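Week 4: Working safely around the bin-picking cell

Course notes, Introduction to Industrial Automation
Liliana Donati

Last week was all about getting the arm to go where you asked it to. This week is my favourite of the whole course, and I know that sounds odd for a unit on rules and standards, but stick with me. Good practice is where all the separate bits (the mechanics, the code, the people) have to fit together, and you learn more about a cell from its risk assessment than from its brochure.

Bring closed shoes on Friday. No shoes, no lab.

Reading before the lab

ISO 10218 comes in two parts. Part 1 deals with the robot itself and is mostly aimed at the manufacturer. Part 2 deals with the robot application and the cell it sits in, so that's the part an integrator lives in, and for our purposes you are the integrator. Read the sections on hazard identification and on safeguarding. You don't need to memorise clause numbers. I'd much prefer you could explain to a new labmate why a gripper counts as part of the hazard.

ISO 12100 sits behind both of them and covers risk assessment in general. It is dry, but the order it puts things in is brilliant once it clicks: design the hazard out if you can, guard what's left, then warn and train people about whatever remains. Students nearly always start at the wrong end and reach for a sign. A sign is the last thing on the list!

Check the edition printed on the library copy before you quote from it. Standards get revised, and old lab reports are full of wording that has since changed.

The robot is not the whole machine

A bare arm on a pedestal is what the manual calls partly completed machinery. It has no job yet. The moment you bolt on a gripper, run cables to it and put something under it to be picked up, you've made a new machine, and the risk assessment has to cover the lot:

the arm and its full reach, not only the reach your program uses
the gripper, including what happens to a held part when the power drops
the parts being handled
the bin, table, clamps and anything else that can pinch a hand against the arm
the cables, hoses and anything that trails
the people, including the one who walks in to ask where the stapler is

Last year's group working on the Fisus project wrote a lovely assessment of their arm and forgot the bin entirely. Their worst pinch point was between the wrist and the bin wall. I still use their report (with permission) because the rest of it is so good.

Mixed-object picking

Most of the cells you'll meet in industry pick one known part, over and over. Ours picks from a jumble, and that changes the assessment in interesting ways. You can't say in advance precisely where the gripper will close. You can't promise that every grasp will hold. The arm may come down close to a wall because that's where the object has rolled to. So the assessment has to be written for the whole volume of the bin plus a margin, and for the worst object in the set.
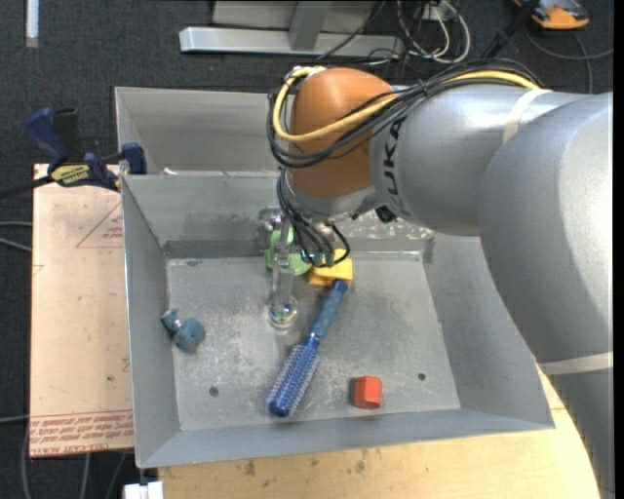 Choosing the object set is a safety decision as well as a research one, and it's worth slowing down over. For each item you propose, write down its mass, whether it has sharp edges, whether it can shatter, whether it rolls, and how it behaves if it's dropped from the highest point of the transfer path. Our limit for student objects is 600 g. Glass is out. So are batteries, aerosols and anything with liquid in it. Soft things are welcome and honestly more fun, as long as they don't shed bits into the gripper.

Measure the mass yourself on the bench scale. Packaging weights are for the packaging.

Speed and modes

Three modes matter to us.

T1 is manual reduced speed. The tool centre point is limited to 250 mm/s, and the arm only moves while you hold the enabling switch in its middle position. Let go, or squeeze hard, and it stops. Try both in your first ten minutes so your hands know how it feels.

T2 is manual high speed. Students do not use T2 in this course. The key position is there and you will be curious. Ask me and I'll happily talk you through what it's for, with the controller off.

Automatic is for a closed cell with everyone outside. A program earns automatic by running in T1 from start to finish, with the same bin and the same objects you plan to use. If you change the gripper fingers, shift the bin or edit a waypoint, it goes back to T1. Yes, even for a small edit. The small edits are the ones that catch people, and I've got a dented bin in my office to prove it (mine, not a student's).

Cable dressing

I could talk about cables all day, so I'm giving myself one section.

Cables at the wrist go through more bending than anything else on the cell. They need enough slack for the full rotation of every joint your program uses, and not so much that a loop can hook on a fixture. Drive each joint slowly to its working limits in T1 and watch the loops the whole way. Then do it again with the joints moving together, which is when the surprises turn up.

Strap to the links, never across a joint. Leave the tail of the strap trimmed flush. Use the hook-and-loop kind for anything we may want to change, and keep cable ties for runs that are staying put. Keep signal wires for the gripper away from the closing path of the fingers. If a wire can reach the fingers when you nudge it with a pencil, it will reach them sooner or later without the pencil.

On the floor, runs go along the edge or under a cover. If you need a temporary run across the walkway, it comes up the same day.

Fixtures and clamping

A bin that slides half a centimetre is a bin your program no longer knows about. Every fixture inside the reach of the arm gets held down, and whatever holds it down becomes part of the model. Clamps have handles, and handles stick up. Add them to the collision scene as simple boxes, a bit bigger than the real thing.

Give each clamp a push with your hand before the first run of a session and again after a break. Bar clamps creep on a vibrating table, and they creep faster on a dusty surface. Wipe down the contact faces when you set up. Mark the fixture position with tape at two corners so a shift shows up straight away.

Drill holes and slots in a tray are worth noting too. A thin finger can find its way into a hole and wedge there, and then the arm keeps pushing. Set your force or torque limit with that in mind and write the value in the log.

Before you press start

Do this out loud with your partner. One reads, the other points.

1. Mode key in T1, speed override at 10 per cent.
2. Emergency stop tested this session, both buttons.
3. Right tool and payload data loaded for the fitted gripper.
4. Fixtures clamped, tape marks lined up.
5. Loose tools off the table. Objects in the bin are on your approved list.
6. Cable loops clear through the first and last waypoints.
7. Partner standing where they can see the arm and reach a stop.
8. Log open, program version written down.

The pointing feels silly for a week and then you'll catch something with it and be converted. It's a habit I picked up at Rundthorpe, where the night shift did it better than anyone I've met since.

Reaching into the bin

Sooner or later an object jams, or lands where the arm can't get it, and you'll want to grab it. Stop the program. Release the enabling switch, hang the pendant on its hook, open the gate, and keep the gate key in your own pocket. Then reach in. If both of you are going in, both of you hang a lock.

Don't pull an object out of closed fingers. Open the gripper from the pendant first, from outside, and let the part fall. A dropped part costs us nothing.

Check the arm's posture before you lean over the bin. If your head would be under the wrist, jog it away and start again.

The log

Each cell has one log, and it lives with the cell. Write down every stop you didn't plan, however dull. "Gripper touched wall, protective stop, moved approach point up" is a perfect entry. "Had some issues" is no use to the next pair. The Radov cell logged 57 unplanned stops last term and I was thrilled, because reading them side by side showed the same approach angle causing most of the trouble. You can't see that kind of pattern if people are too shy to write things down. Marks are never taken off for a logged stop.

For Friday

Pairs are posted on the lab door. Each pair brings a draft hazard list for its own cell, at least 2 pages, handwritten is fine. Use the severity and likelihood table from the Carbone worksheet, and for each hazard say which step of the ISO 12100 order your control belongs to. If all your controls turn out to be signs and training, go back and have another look at the bin, the clamps and the path.

Before you come, walk past the cell with the power off and look at it from knee height, then from the side, then from where the operator stands. Bring questions, as many as you like. I'll be in the lab from 8:30 if you want to practise with the enabling switch before the others arrive.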